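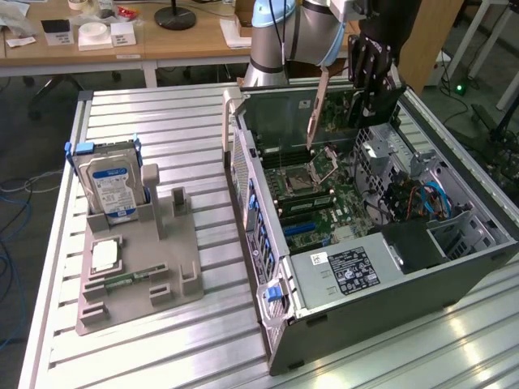

Sandilell Boards > Painting and Murals > Regional and Forgotten

Thread: Was Kovács any good, or do we just like the post office?

millpond_ed
Posted May 26, 2026

I drove out to Forard to see the grain elevator mural before they repaint the lobby around it. I'd seen it in a book, printed at the size of a playing card, and thought it was a masterpiece. In person it's 30 feet of men with identical forearms. The sky is wonderful. The horses are wonderful. The people look like they were all issued the same head.

So I'm asking. Was Kovács a serious painter, or are we being loyal because the rest of the lobby is brown?

tansy_r
He was serious. You stood too close. Those walls were meant to be seen from the stamp window, with a line of people in your way.

millpond_ed
I did stand at the stamp window. A man asked me if I was buying stamps.

Gessohound
The forearms are a fair complaint. He used his brother-in-law as the model for every farmer, which explains the heads too. There's a good chapter on this in Piroska Bakos's book on the county murals, if you can find one. The library in Lurnska had 2 copies and now has one, and I would like it noted that I returned mine.

What she argues is that he planned the walls from the landscape inward. Hills first, then weather, then animals, and whatever room was left went to the human race. Once you know that, the Forard wall makes a lot more sense.

oldbrick
I've read Bakos and I don't buy it. The pencil studies for Forard start with the figures. They're in the flat file at the Lurnska historical society and you can ask to see them. The hills are barely a line.

Gessohound
Those are the studies that survived. She covers that.

oldbrick
She covers it in a footnote, and the footnote says "presumably." 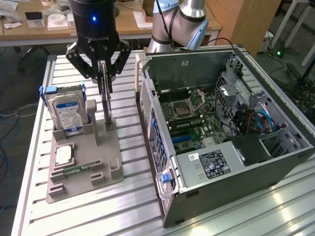
Anyway, my bigger problem with the landscape theory is the schoolhouse panel. No hills at all. Eleven-foot ceiling, one window, a teacher and a stove. It's the best thing he ever did and it has nothing to do with land. If he only cared about weather, somebody should have told the stove.

tansy_r
Okay, the stove is very good.

quiet_varnish
Has anyone here seen the schoolhouse panel since the cleaning? I liked it dirty. They took the brown off and the teacher went from tired to seasick.

millpond_ed
I haven't. Is it worth the drive? I have already given this man a tank of gas.

oldbrick
Yes. Go in the morning, the window is on the east side. And the color is fine, quiet_varnish is in mourning for soot.

quiet_varnish
It was good soot.

PennyWhistler
Newcomer, sorry to barge in. My grandmother bought a small Kovács print at a church sale, the one with the mules. Signed in pencil, numbered out of 100. Is that worth anything? My cousin says $3,000 and he is wrong about most things.

Gessohound
Your cousin has kept up his record, I'm afraid. The mules were popular and most of them hung in sunny kitchens. Check the margins for fading, keep it out of the light, and enjoy it. The mules are him at his best. No forearms.

PennyWhistler
It hung in a sunny kitchen.

tansy_r
They all did. Post a photo of the signature when you get a chance, he signed it two different ways and oldbrick will want to fight about which is earlier.

oldbrick
The one with the long K is earlier.

Gessohound
It is not.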